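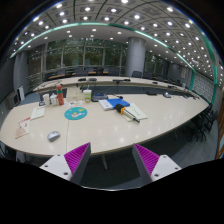
周五，晴，早上七点半到档案室。温度二十一度，湿度五十八，比昨天低四个点，纸会再缩一些，先记在这里，后面要用。

Tredarlow 验潮站的记录纸总共448张，昨晚把最后一盒拆完，编号对过一遍，没有缺号，有两张重号。重号的那两张是同一周换纸时多写了一次，笔迹不同，墨水也不同，按换纸日志的签名分成甲、乙，不改原编号。每张纸记一周。滚筒一天转一圈，七条曲线叠在同一张纸上，时间轴每小时20毫米，横向展开480毫米。高度比例1比20，纸上一毫米是水面两厘米。老站的仪器大多是这种配置，省纸，麻烦留给后来的人。

扫描分辨率定在400 dpi，上个月已经和 Milagros Paucar 争过一次，今天再算一遍存档。400 dpi 对应每像素0.0635毫米，换成水位是1.27毫米，换成时间是11.4秒。墨线自身宽半毫米，折合水位一厘米，所以再提高分辨率只是把墨线的毛边看得更清楚，对读数没有帮助。她原来主张加倍，理由是以后可能有人要重新做。我的意见是以后有人要重新做，应该从原纸开始。最后她同意了，条件是原纸不许丢，酸性盒子全部换掉。换盒的钱从哪里出，没有结论。

上午处理纸张变形。做法照旧：印刷网格四角取点，中间再取五条竖线，算横纵两个方向的伸缩率，然后分段线性校正。不用高阶多项式，试过，三次以上在纸边会翘，边上正好是换日的地方，误差全堆在午夜前后。横向伸缩比纵向大，符合纸纹方向。最差的一张横向缩了千分之六，480毫米上就是2.88毫米，折合时间八分半钟，不校正的话后面什么都不用谈。纵向最差千分之二，在两米半的潮差上是五毫米，可以接受但还是校了。

网格本身也未必准。这批纸至少有两种印版，区别在小时线的粗细和右下角印厂的花饰，第二种印版的24小时线比第一种短0.4毫米。拿钢尺量了十张才敢写下来。换印版的时间在日志里查不到，只能从纸上反推：从第211张开始全是第二种，之前有零星混用，应该是站上旧纸没用完又翻出来接着用。校正表按印版分成两份，文件名后面加一和二。

十点半 Cremilda Vieira 来电话，说 Benon 河口的水准点找到了，在旧泵房墙脚，铜头还在，表面有绿锈，没有松动迹象。她下周带仪器去联测，从那里引到站上的标尺零点。这件事拖了很久，没有水准联测，整套数据只能用来看相位和相对变化，平均海面做不了。我提醒她两点：往返测都要做；标尺要拍下零点端部的磨损，因为日志里提到标尺换过底座，换的时候有没有重新引测，一个字也没写。她说知道。她一向说知道，这次我让她把两点复述了一遍。
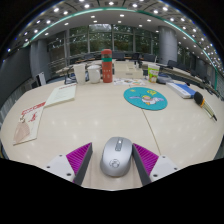

七条曲线叠在一张纸上，为什么不用软件自动跟踪？

自动跟踪在曲线单独走的地方够用，到交叉点就会跳到别的日子上去。半日潮每天推迟五十分钟左右，相邻两天的曲线形状接近，高潮和低潮附近夹角很小，交叉处墨迹糊成一团，灰度上分不开，只能靠人按前后趋势判断。目前的做法是两次交叉之间让 Kuneo 自动走，交叉点前后十五分钟人工取点，一天的曲线走完再用不同颜色覆盖检查。

Kuneo 今天崩溃一次，在第306张，没有丢数据。原因是换层时撤销栈没有清空，上次报给他们的也是这个，说下一版改。先在操作单上加一条：每换一天，先存盘再切层。另有一个小毛病，导出的时间戳四舍五入到整秒，累计不会偏，但两次导出比较的时候会出一堆一秒的假差异，比较脚本里加了容差。

人工取点的重复性，上午抽了一张做检验。同一条曲线，同一个人，隔两个小时读两遍，差值的标准差是四毫米水位；换一个人读，标准差六毫米，还有两毫米的系统差。系统差来自取墨线中心还是取上缘，我习惯取中心，Milagros 在浓墨处偏上。规定统一取中心，浓墨处先取上下两缘再平均。慢一点，可以接受。

午饭后做钟差。换纸日志里每周有两次对时，挂纸一次，取纸一次，记滚筒时间和站钟时间之差。站钟又怎么对的，早期靠港务局的午炮，后来听广播报时，日志封二写了一句，没有写哪天改的。滚筒钟一周之内的漂移按线性分配，多数在三分钟以内，往慢里走的居多。冬天慢得多一些，油稠，这个规律稳定到可以拿来挑错：冬天如果出现走快，八成是加减号写反。按这个办法挑出来六张，逐张核对曲线，其中四张确实写反，一张是真的快，取纸前一天清洗过机芯，日志背面有铅笔记录，还有一张判断不了，加问号。

最难办的是整周都偏的情况，两头的钟差一样，线性分配看不出毛病。这要靠残差。先用质量好的一年做调和分析，得到各分潮的振幅和迟角，推算全段潮位，再用实测减推算。如果滚筒钟偏了，残差里会出现半日周期的信号，最大值落在涨落最急的时候，高低潮附近接近零。M2 的角速度是每小时28.984度，偏5分钟就是2.4度，站上 M2 振幅1.20米，残差振幅五厘米，比读数误差大一个量级，很容易看见。偏一分钟残差一厘米，混在噪声里，一周的数据平均一下勉强能认。因此改正量低于一分钟的一律不动，写进说明。

有一点要防备，残差里半日周期的信号不全是钟差。浮子井进水口堵了也会造成滞后，而且滞后之外还压低振幅。两者在相位上难分，要看振幅：钟差不改变振幅，堵井会。第152张到第160张就是这种，相位逐周推迟，振幅逐周减小，到第161张突然恢复，日志那天写着“清井，出泥两桶”。这九张如果当钟差改了，相位对了，高潮还是偏低，以后拿来算极值就会出错。处理办法是标记为滞后，原值保留，不改正，使用者自己决定。Milagros 想用一阶系统反推，理论上可以，进水口截面随时间变化，参数定不住，我不赞成放进正式成果，可以放附录。

仪器是 Damasceno 的浮子式，铭牌编号和采购单一致，浮子直径和进水口孔径在单子上都有，平衡锤重量没有写。平衡锤的影响在于潮位变化时钢丝在两侧的重量转移，浮子吃水跟着变，量级一两毫米，不改。滑轮回差倒是要考虑。把涨潮和落潮经过同一标尺读数的样本分开统计，落潮时仪器偏高，涨潮时偏低，两边相差七毫米，减半就是回差三毫米半。这个数在全段都稳定，说明钢丝和滑轮没有换过，或者换的是一样的。不做改正，写进误差表。

标尺读数共用了两类，一类是换纸时读的，一类是清井时读的。清井时的不能用，井里刚受扰动，读数的人心思也不在尺上，和换纸时的比较，离散度大一倍。全部剔除。换纸时的读数也有毛病，末位偏好严重，0和5占了一多半，说明读的人只估到五厘米，偶尔认真一回。用来定零点时按月平均，末位偏好的影响能压到一厘米以下。风浪天的读数本来想降权，日志里的风力只有“大”“小”“无”三种，各人标准不一，算了，等权。

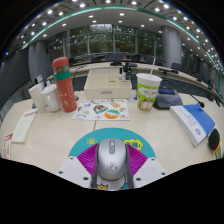
缺测的时段要不要插补？

三小时以内的缺口用推算潮位加两端残差的线性连接来补，标记为插补；三小时以上的留空。增水过程往往半天就走完，长缺口一补就把它抹平了，而停笔恰恰多发生在大风的日子，钢丝跳槽或者墨水甩干，补出来的曲线看上去平静，对统计极值有害。

按这个规则，下午把缺口表过了一遍。最长的一段是墨水瓶打翻，纸上有一大片蓝，曲线从蓝里进去，从另一头出来，中间看不见。试过分通道提取，曲线墨和打翻的是同一瓶，红绿蓝三个通道都没有差别，侧光也试了，笔尖没有压痕。留空。另外有几处是纸用完没人换，笔在同一位置继续画，第八天、第九天的曲线压在第一天和第二天上面。这种可以救，只要能认出哪条是后画的。后画的线在交叉处会略微洇开，因为底下的纸面已经吸过胶，放大看能分出先后，认错的概率不小，所以每处认两遍，隔天再认，两遍不一致就不要。今天认了第一遍，结果封在信封里，免得明天受影响。

换日的衔接处还有一个小问题没解决。滚筒接缝有一道压纸条，宽四毫米，笔经过时抬起又落下，曲线在这里断开，相当于十二分钟没有记录。以前的处理是直连。如果接缝恰好落在高潮附近，直连会把潮峰削掉一点，最大的一例削掉一厘米二。改成用推算曲线的形状去连，两端对齐残差，和上面补短缺口是同一个程序，只是窗口更短。改完之后高潮表有三十一个值变动，都在一厘米半以内，方向全部向上，符合预期。旧表作废，目录里移到“旧”。

三点多停了一会儿电，扫描仪重新预热之后做了一遍标尺靶，横向比例和早上差万分之一，不用重扫。记一下：扫描仪刚开机的半小时，横向比例漂得比较明显，以后一律先空扫十遍再上纸。湿度这时候升到六十一，下午扫的纸和上午扫的分开记。

平均海面先试算了一个，零点未联测，只看年际变化。第三年到第四年之间有一个台阶，三厘米，往上。标尺换底座恰好在这两年之间。可能是标尺动了，也可能是真的，邻近没有别的站可以对照。气压资料能解释的部分不到一厘米。等 Cremilda 的联测结果，如果水准点和旧成果一致，再从换底座前后的标尺读数倒推。在此之前，任何带趋势的图都不外发。Milagros 问能不能先给一张草图做汇报用，我说给逐月残差的那张，纵轴不标零点。

待办：信封里的交叉判断明天再认一遍。问清印版更换的采购记录在谁手里。误差表补上回差一栏。Benon 联测的外业手簿格式发给 Cremilda，往返测分两页，不要挤在一页上。第97张右上角有霉点，隔离，已经套袋，还没有登记。

六点十分关灯，湿度六十。

最后更新：九月

来信请寄验潮记录整理组信箱 | 版权归作者所有，转载请先联系 | 返回顶部

近期日记
换盒与编号规则
两种印版的量测记录
Kuneo 导出格式的几处注意
关于午炮对时
Damasceno 浮子仪拆检笔记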